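3.2 Supplement preparation and dosing

The powder used in both arms was supplied by Horkadar in sealed 600 g pouches with plain labels. The active product was a whey protein isolate with cocoa flavouring. The control was a maltodextrin powder matched to it for energy, colour and sweetness. Pouches were coded by Malathi Mudaliar, who had no contact with participants and held the code list until the analysis file was locked. Stock was kept at the Canasthorpe site in a dry cupboard away from direct light.

Participants were asked to mix one level scoop with 250 mL of cold water or skim milk and to drink it within an hour of finishing each resistance session. On rest days the serve was taken with breakfast. We did not specify a shaker or a blender. Those who reported clumping were told to add the powder after the liquid and to let the drink stand for a few minutes before stirring again.

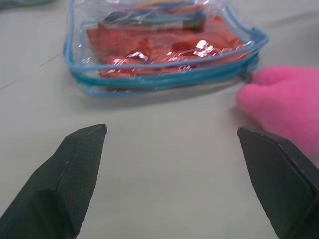
Compliance was estimated by weighing returned pouches and from a paper diary in which each serve was ticked off with the time of day. Where the two sources disagreed by more than three serves in a fortnight, the pouch weight was used. Diaries were collected at weeks four, eight and twelve. Of the 33 participants who completed the program, two lost a diary, and for these only the weights were available.

Habitual diet was recorded over three days at baseline and again in the final week. Participants were free to eat as usual but were asked not to take creatine, branched-chain amino acids or any other protein powder. Daily energy intake was about 4000 kJ lower than expected in one diary, which on follow-up had left out all evening meals. That record was repeated and the original discarded.

3.3 Taste and tolerance

At each visit participants rated flavour, texture and aftertaste on a nine-point scale (Figure 1). Bloating, cramping and nausea were recorded separately as absent, mild or troublesome. A participant reporting troublesome symptoms on two visits in a row was offered a half serve twice daily in place of the single serve, and remained in the arm to which they had been allocated.

Figure 1. Median flavour, texture and aftertaste scores by visit, active and control arms.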